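Speaker notes: Marks on pale cloth, and what to do before you wash
Workshop evening, Honside sewing and repair group, July

Opening (5 minutes)

Good evening, and thank you for coming. My name is Halima Kioko. I mend and clean household textiles at Gerar, the small shop behind the station. Before this I worked in a hotel laundry for many years, and a large part of what I will say tonight I learned there, mostly by spoiling things.

Say thank you to Verna Castellanos for the tea and for the second table.

Ask the room: who has a pale chair cover, a pale curtain or a pale cloth at home that does not look clean any more? Wait for hands. Ask one person what they tried already.

Why pale cloth is difficult (8 minutes)

A dark cloth forgives you. On cream or beige you see everything, and you see it differently each hour of the day. In the morning a mark can look brown, and under the kitchen lamp the same mark is grey. For this reason I look two times, in two different lights, before I decide that something is a stain.

Tell the story of the Lyimo curtains. The customer brought four metres of off-white cotton and said it was ruined by smoke. I hung it by the window and half of the "smoke" was the fold of the cloth making a shadow. The other half was ordinary dust, and it came out with a soft brush. I charged for the brushing only.

Pause here. People usually want to tell their own curtain story. Allow two, then continue.

Looking first (10 minutes)

Show the next slide and leave it up while I talk. I would like the audience to look at the cream cloth on the left and to say what they would do with the grey-brown patches.
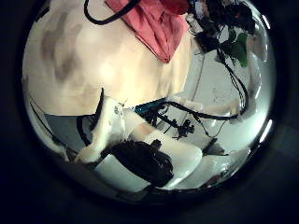 Questions to put to the room (10 minutes)

Are these marks in the cloth, or is it partly the light? I do not know from a picture and I should say so. You must have the cloth in your hand. Stretch it flat between two hands and turn it to the window. A shadow moves when you turn the cloth. A stain stays at its place.

Then the pink cloth on top. I ask what people think about a pink thing resting on a cream thing. When both are dry, there is usually no harm. If one of them is damp, I would take the pink away at once. Red and pink dyes are the ones I trust least. In the hotel we had one salmon-coloured napkin that went by mistake into a load of white, and we had 83 pink napkins by lunch.

If somebody asks what kind of fabric is on the slide: I cannot tell, and I will not guess.

The order of work (15 minutes, with the bowls)

Do this slowly. Last time I spoke too fast and the people at the back could not follow.

1. Shake it outside, or brush it dry. Dust plus water becomes mud.
2. Test a hidden corner with plain cold water and a white rag. Press, do not rub. Wait until it is dry.
3. If a ring appears after the test, stop. Ask somebody with more experience.
4. If no ring appears, use cold water with a little mild soap, from the outside of the mark to the middle.
5. Rinse the whole panel, also the clean part. If you rinse only the spot, you will have a clean spot with a border.
6. Dry it flat and away from coloured things.

Hand round the two sample pieces from Hultetti. They are the same cotton. One was rubbed hard with a brush and one was pressed with a rag. Let people feel the surface with the thumb. Ask for the pieces back, please, they disappear each time.

About clutter (5 minutes)

A short part, but I want to keep it. Much pale cloth gets dirty because it lives too close to the other things on the table. Cables collect dust and leave grey lines. Tools leave oil. Before I put down any pale cloth I wipe the table and then I wipe my own hands. It takes one minute.

At Gerar I keep a notebook of every piece that comes in. The last number I wrote is 1,602. Many of the notes for pale pieces say the same thing: "was on the work table".

Ending and practical matters

Questions for as long as the hall allows. The lights go off at nine.

Repeat the address of the shop. Remind people that the bowls must be emptied in the sink at the back and not in the garden. If somebody has brought a piece from home, look at it by the door, where the lamp is better.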